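Kitchen Table Finds – Gallery
Last updated: 26th May

We use cookies to remember your settings and count visits. Accept | Manage

Welcome to the gallery! I started putting these pages together in January, when my sister and I were setting up her first apartment and I got completely hooked on everyday kitchen stuff (she has since asked me to stop bringing her bowls). No antiques, no fancy sets, just the things that end up on a table when you cook and eat at home. I love seeing them side by side – the colors do so much of the work, and a plain brown background is kind to nearly all of them.

Thanks to everybody who wrote in after the last update. Olga Segura sent me a wonderful long letter about the dishes at her grandmother's house in Peñalver, and I've answered it properly by mail. If you're looking for the older pages, the Pellia bowls and the Bimau tea towels are both still up in the archive, 32 pictures in all.

1. Pastels and a black pot

Light blue and pink plates are such a happy pair! I'd eat toast off either one every morning, and there's a toaster on the table too, so I'm halfway to breakfast already. My other favorite is the black pot with the round glass lid. Look for the small blue knob at the edge of the lid – a tiny bit of color, and it goes so nicely with the blue plate. The bowls and the cup round things out, and that's pretty much a whole kitchen for a small household, as far as I'm concerned. A pot, something to eat from, something to drink from, and toast.
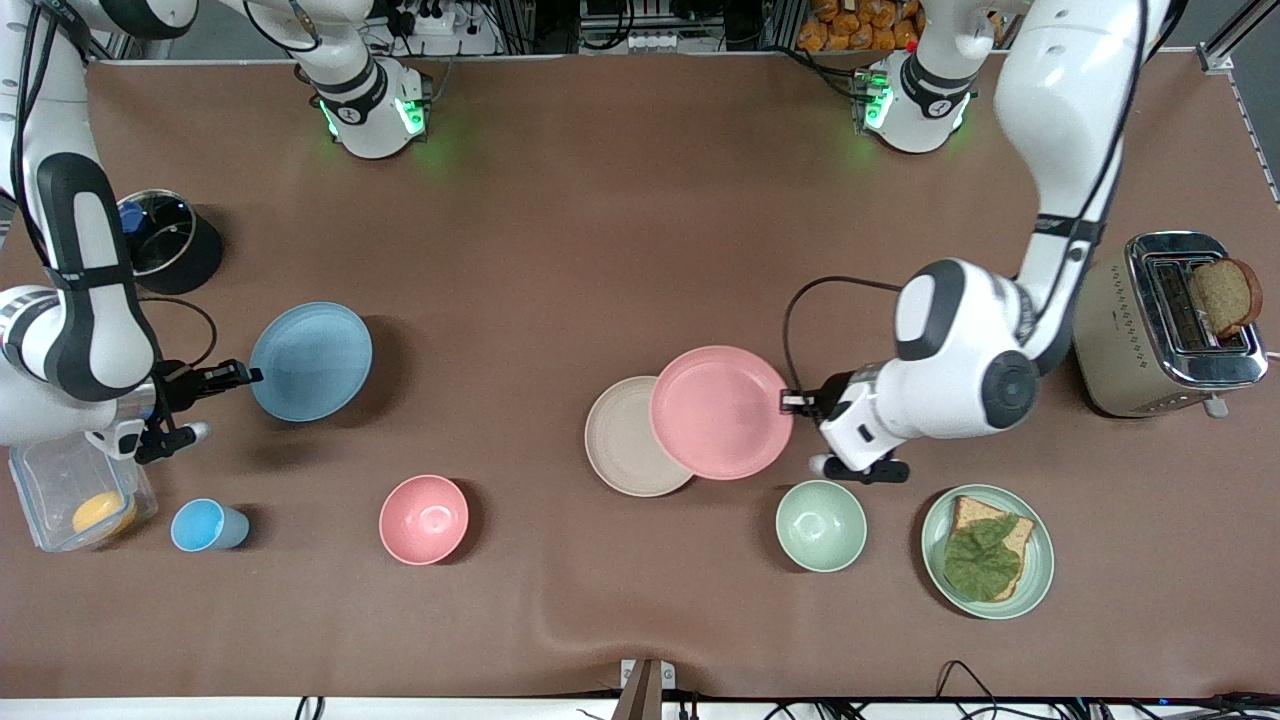 2. Coming next

I'm still sorting the next batch, which is all serving spoons from the Kument market (I went for 2 and came home with 20, and I regret nothing). They need a good polish first, so give me a little while. If you have a favorite plate or an old pot you'd never part with, write and tell me about it. I read every letter and I'm slow but I do reply!

Shares: 769 | Comments: 20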